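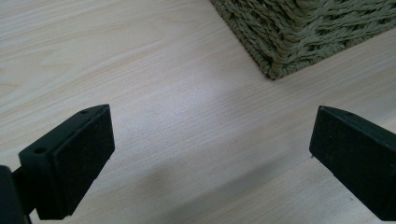
Woven basket on a pale wooden surface.

Celtum: non-compete and confidentiality clauses

Version 13, August 19, 2025
Maintained by Alžběta Halás

Contents

Celtum holds 3,551 clauses taken from employment and contractor agreements. Each clause is labelled by type: non-compete, non-solicitation, confidentiality, garden leave, or other. Clauses are in English. Party names have been replaced with Kazmi (employer) and Walden (worker) throughout, so any sentence naming either one has been edited.

Files

clauses.csv holds one clause per row
labels.csv gives clause id, label and annotator code
splits/ contains train and test lists, 80 per cent in train

Labelling

Two annotators read every clause. Where they disagreed, a third reader picked the label. A clause that covers two types gets the label of its first operative sentence. The 18 clauses marked "unresolved" are left out of both splits.

Known problems

Schedules and definitions were dropped, so some clauses refer to terms you won't find. Garden leave is thin. Dollar amounts are as written and the currency is often not stated.

Licence and use

Free for research and teaching. The labels are not legal advice and say nothing about whether a clause would be enforceable. Please cite Plirorden as the publisher.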